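Mengal Hanging Panel for the Workbench
by Gestholm

Item group: Wall and bench storage
Color: light, with white hooks
Use: indoor only

Overview

The Mengal is a perforated panel for people who keep their hand tools close to the place where they work. The holes stand in regular rows across the whole panel, so you can put a hook where the tool needs it and move it again when your tools change. Many customers begin with a screwdriver, a wrench and a pair of scissors, and order more hooks after a few weeks.

The panel can be fixed to a wall or set at the back of a bench. Please decide this before you order, as the fixing parts are different for the two cases.

What is in the box

– One Mengal panel
– Hooks, white (the small set)
– One set of fixing parts, for wall or for bench
– Printed instructions in English

Tools, baskets and shelf units are not included. The bench parts come already sorted in a bag, and the wall screws are 40 mm long. If your wall is hollow you will need your own anchors.

Ways to hang a tool

Tools with a hole in the handle go directly on the hook. A tool without a hole can be held with a thin zip tie made into a loop. Leave the loop a little wide, so the tool comes off with one hand.

Small tools that you buy on a card can stay on the card if it has a hanging hole. Our colleague Fouzia Bugti keeps spare scissors this way in her own workshop, because the label remains with the tool and she knows what to order next time.

Tubes, rolls and other things that do not hang well are better in a basket or on a small shelf unit beside the panel. Keep the cap side where you can reach it.

The panel in use

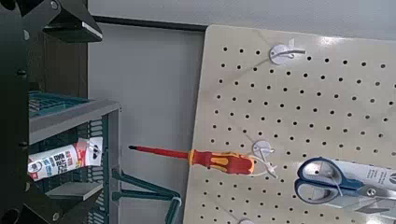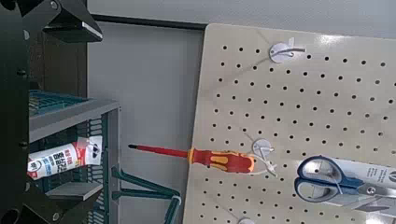 Screwdriver on the middle hook, with scissors still on their card at the lower right.

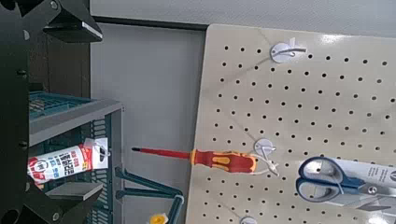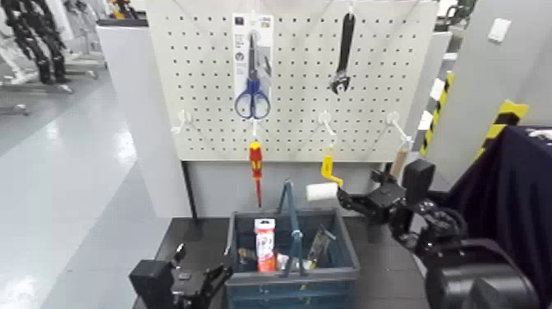 A storage basket with a tall handle stands on the table below the panel.

Planning your layout

Put the panel on the floor first and lay the tools on it. It takes ten minutes and it saves a lot of moving later. Long screwdrivers need free space below the hook, and on a bench the tip may reach lower than the edge of the panel. This is not a problem for the tool, but a basket under it should then be moved to one side.

Heavy tools belong near the fixing points. An adjustable wrench can hang near the top with the jaw down, if the hook is narrow enough for the hole in its handle. Hooks placed in a row along the lower part are useful for the tools you take many times in a day.

If you place a shelf unit at the side, leave enough room for your hand between the unit and the first row of hooks. A unit with open or slotted sides lets you see what is inside, and small parts can stay in a mesh basket on the top.

Load

The full panel carries up to 37 pounds when it is fixed on a solid wall. For the bench version please stay under half of this. Do not pull yourself up by the panel or hang a bag on it.

Care

Wipe with a soft cloth and a little dish soap. Solvents can make the surface dull. If some sealant or glue gets on a hook, take the hook out and clean it separately.

Delivery and returns

Orders are packed within 48 hours. Delivery is free for orders over 300 dollars, otherwise the cost is shown before you pay. You can return an unused panel in its original box. Hooks from opened bags we cannot take back.

Questions about the Mengal

Can I join two panels?
Yes, side by side. Order one joining strip for every two panels. We do not recommend to put one above the other on a bench.

Will hooks from other makers fit?
Some of them do, some are too thick. Send us a photo with a ruler next to the hook and Danish Gilani from our service desk will check it for you.

Is there a bigger hook set?
A large set is planned for September. Until then you can order the small set again – it has its own item page under Hooks and Spare Parts.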